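Teaching Run

Print this page | E-mail this story

The Zurno carrier learned a route by being driven along it, and on Sunday Rasha Chidiac was driving. 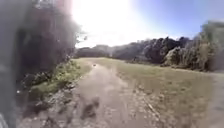

Keith Ackroyd wanted her to stop correcting so late. Every late correction went into the record as a preference, he said over the radio, and the carrier would copy the preference.

"Understood," Chidiac said. She had the remote in both hands and the feed on the screen beside her. The picture was soft, as it had been all morning. The track bent slightly left toward the trees. There was something dark on it, small, in the middle distance. She could not tell if it was a stone.

The procedure gave two options. The operator could steer around an object, in which case the demonstration was kept, or stop, in which case it was marked incomplete and driven again from the gate. The route was 800 meters. She had driven it four times. Barreto, who paid for the hours, had asked for five.

She eased off the stick. The speed dropped to a walk.

"You're slowing," Ackroyd said.

"I'm looking."

"It can't record looking. It records speed and steering angle."

She considered this. The rough stones ran along the left side of the track and the field lay open on the right. A driver from the Clalville depot would have gone right without thinking and been back on the line in about three seconds. The carrier would then go right at this spot every day, whether anything was there or not, until somebody taught it otherwise.

She held the stick where it was. The speed stayed low.

"Rasha."

"If I go slow here, it goes slow here," she said. "Is that right?"

"For as long as they use this set."

"And the cost?"

He worked it out. She could hear the keys. "Four seconds a trip."

"Put it down as mine," she said, and brought the carrier on toward the dark thing at a walk, with her thumb resting on the stop.

Print this page | E-mail this story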